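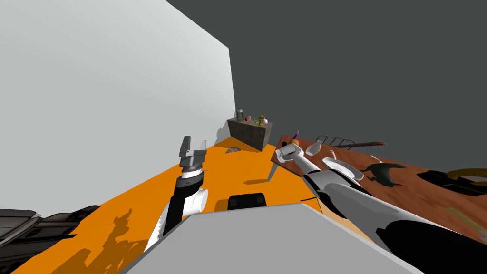

Omthorpe 24-Inch Countertop Fruit Rack, Long-Term Review

Posted 5/5/24

I bought the Omthorpe rack in December to replace a big ceramic bowl that had been on our kitchen table for years. The bowl looked fine but the fruit at the bottom always went soft before we got to it, and I was throwing out oranges every week. I wanted something with air under it that would hold a normal grocery run without taking over the table.

The rack has 2 tiers. The lower one is 24 inches long and the upper one is a bit shorter, held up by a post at each end. Both are steel wire with a matte coating. Mine is the dark green. It also comes in cream, and there is a plain metal version that costs a little less.

Assembly

It ships flat with four screws and a small hex key. The instructions are one sheet with drawings and they are clear enough. One screw hole was slightly clogged with coating and I had to work the screw back and forth to get it started. After that it went together in a few minutes. I tightened everything again a week later and haven't touched it since.

Capacity

The bottom tier takes a full bag of oranges in a single layer, with room left for a few lemons. I keep apples and pears up top. Bananas are the weak spot. There is a hook on the left post, but it sits too low and a large bunch rests on the apples, so I just lay them across the top tier. If you eat a lot of bananas, get a separate hanger.

Small things like limes are fine. Kumquats fall through the gaps. Cherry tomatoes do too.

Does fruit last longer?

Somewhat. Oranges now keep well past a week on the table, and I catch a bad one early because I can see all of them. Peaches ripen at the same speed as before. The wires left light marks on some very ripe pears, so I put a folded dish towel under those. I would not expect any rack to do much for fruit that was already close to done when you bought it.

Cleaning

The box says hand wash only. I wipe it down with a damp cloth and take it to the sink every month or so. Juice from a split orange dried on one of the cross wires and needed a soak and an old toothbrush. The coating has one chip near the hook, where I hit it with a pan. No rust so far.

Stability

The feet have clear rubber caps and it doesn't slide on our wood table. With the top tier full and the bottom empty it will rock if you bump it, so load the bottom first. One cap came off when I dragged the rack sideways. I pushed it back on and it has stayed.

Compared with others

Before this I tried the Vunari folding basket. It is cheaper and stores flat, but the hinges pinched my fingers and it sagged in the middle with a full load of citrus. My sister has the Shehu three-level tower, which holds more and takes up less table. It is also tall enough to block the view across the table, and she ended up moving it to the counter.

The store page shows 1,034 ratings for the Omthorpe, most of them good. The common complaint is the banana hook, and I agree with it.

Good: solid wire, easy to see what you have, fits a full bag of oranges
Bad: hook too low, coating chips if you hit it, rocks when loaded wrong

I would buy it again at the sale price. At full price I'd look at the Shehu first if you have the counter space.

Related reviews
Vunari Folding Basket: Six Months In
Shehu Citrus Press, Manual Model
Mamus Bread Box With Bamboo Lid
Best Dish Towels for Drying Glassware
Mamus Salad Spinner, Small Size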